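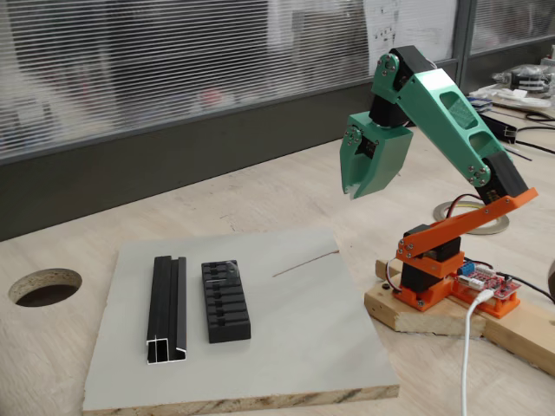 3 min read

Teaching the small arm by hand and by remote: bench gallery, May

Pinar is the smaller of our two desktop arms. It runs on hobby servos and 3D-printed links, and we use it to compare two ways of recording a task: moving the arm by hand with the servos unpowered (hand guiding), and driving it from a second, matching arm (remote control). The task for this round is named Pliso. The arm has to pick a small clear plastic part out of a slotted tray and set it down on the gray board beside it.

The picture at the top of the page shows the bench setup with the gripper open over the work area. The notes that follow are keyed to it.

Arm. Orange base and lower link, green upper link and gripper. The base is fixed to a block of unfinished wood, which adds mass and keeps the zero position the same from one session to the next. If the block is moved, the recordings made before and after the move are stored as separate sets.

Gripper. Two jaws, driven by one servo. The start pose for every recording is jaws open, pointing down, clear of the tray. Recordings that begin in any other pose are rejected at import.

Tray. Black, two columns of compartments, with the clear part toward the far end. Far compartments need more reach from the elbow and give the least repeatable grasps under hand guiding, where the operator's own hand tends to push the wrist sideways.

Rail. The black aluminum extrusion lies to the left of the tray, parallel to it. It serves as a straight reference for lining up the tray after a reload.

Control board. Red, on the orange platform beside the base. USB carries position commands and the session log. The servos have no position feedback of their own, so for hand guiding we tap the internal potentiometers and read them through a separate input.

Recording method

Aitana Bermúdez recorded the hand-guided set and Seon-mi Na the remote set. Each recording was cut at first motion and at release, then resampled to 100 points. Pauses longer than 3 seconds were removed. The full collection holds 937 recordings, of which 549 are remote. The remainder are hand guided.

Hand guiding was faster to set up and needed no second arm. Remote control gave smoother wrist paths and fewer rejected files. It also kept hands out of the camera view, which matters for Cordero, our playback software, when it trains from video as well as joint angles.

Known problems

Backlash at the elbow shows up as a small step when the upper link changes direction. Tightening the pivot bolts reduces it but raises servo current. Clear parts are hard to find in video against a black tray, and an opaque version of the part is being printed for comparison.

File format, joint limits and calibration values are on the Prulatar project page. The bench is free for outside users on Friday after 2 p.m.; bring your own parts and tray.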